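作業ノート　10月　キッチン台まわりの配置と小物の整理

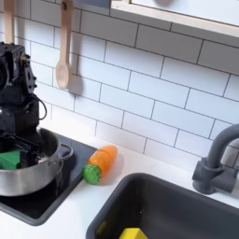 コンロ上の鍋と、台に置いたおもちゃのにんじん。右がシンク。

先週の続き。台の上に物が増えすぎて、調理まわりの配置が日によって変わっていたので、置き場所を決め直した。以下は自分用の控えだが、Skesbergの部屋を使う人も読んでおいてほしい。

寸法
コンロの縁からシンクの縁までの作業幅を測り直したら40cmだった。前のノートには30cmと書いてあるが、これはまな板を置く場所の幅で、台の幅ではない。前のページに鉛筆で訂正を入れておいた。図面のほうは未修正。次に印刷するときに直す。

鍋
ステンレスの丸い鍋はコンロに置いたままにする。棚に戻すと毎回置き場所がずれるため。横の輪になった取っ手はシンク側に向ける。空の状態を基準とし、終わったら中の物を必ず出す。昨日は緑のブロックが底に残ったまま蓋をして棚に入れてあり、探すのに午前が半分つぶれた。
蓋は棚の下の段、立てて入れる。重ねると傷がつく。もう細かい線が何本か入っている。
天板の黒い面は指の跡が目立つ。乾いた布で拭くだけでよい。洗剤を使うと筋が残り、拭き直しになる。

野菜のおもちゃ
箱はUrumのものを引き続き使う。ラベルの通し番号は111まで進んだ。欠番があるので番号と個数は一致しない。数を知りたいときは一覧表のほうを見ること。
にんじんは鍋とシンクの間、コンロの縁のところに斜めに置くのを標準にした。葉のほうを手前の左、先端を右奥に向ける。まっすぐ置くと転がってシンクに落ちることがある。斜めでも転がるときは転がるが、回数は減った。
胴の溝の部分は汚れがたまりやすい。綿棒でぬぐう。葉のでこぼこは古い歯ブラシで軽くこする。オレンジの部分にブラシを使うと曇るので、布だけにする。
洗った後はタオルの上で2時間置いてから箱に戻す。前回、湿ったまま入れたらラベルがはがれた。糊の問題かもしれないので、別のラベルも試す。Stadevnessの在庫に耐水のものがあったはず。

シンク
濃い灰色なので、暗い色の小物を入れると見落とす。なすと黒いスプーンで一度ずつやった。片付けの最後に手を入れて底を触って確認する。見るだけで済ませない。
排水口の網は目が粗い。小さい部品は抜けそうなので、細かい目のものに換えたい。径をまだ測っていない。

台の白い面
午後は窓からの光で白い面がかなりまぶしい。作業は午前に寄せるか、ブラインドを下ろす。下ろした場合はそのことを記録に書く。
にんじんの跡がうっすらオレンジに残っている箇所がひとつある。色移りなのか、前からの染みなのかわからない。重曹で少し薄くなった。これ以上こすると艶が変わりそうなので、いったん止めた。様子を見て、広がるようなら下に敷くものを考える。

位置の目印
マスキングテープで鍋とにんじんの位置に印をつける案が出た。試しに台の裏面で貼ってはがしてみたところ、糊は残らなかった。ただ表は毎日拭くので、端からめくれてくると思う。角だけ小さく貼って一週間もつか見る。色は薄い灰色。派手な色は台の上で目立ちすぎる。

片付けの順番（仮）
鍋の中を空にする
野菜を洗ってタオルに並べる
天板を乾拭き
白い台を固く絞った布で拭く
シンクの底を手で確認
一覧表に印をつける

前は台を先に拭いていたが、野菜を出すときにまた水が垂れて二度手間になっていた。この順なら一回で済む。

道具箱の件
Vigfúsdóttirの棚から借りている引き出しトレーは今月中に返す。代わりに浅い箱を買うつもりだが、棚の奥行きに合うものが見つからない。見つかるまで布巾と綿棒は流しの下の箱に一緒に入れておく。歯ブラシも同じ箱。掃除用と書いて袋に入れてある。

残り
・図面の寸法修正
・排水口の径を測る
・耐水ラベルの在庫確認
・鍋の蓋の取っ手のねじがゆるい。締めたがまたゆるむ。座金を入れてみる
・布巾の補充。白は台の上で見失うので青にする

16時に終了。鍋はコンロの上、野菜はタオルの上。箱に戻すのは明日の朝。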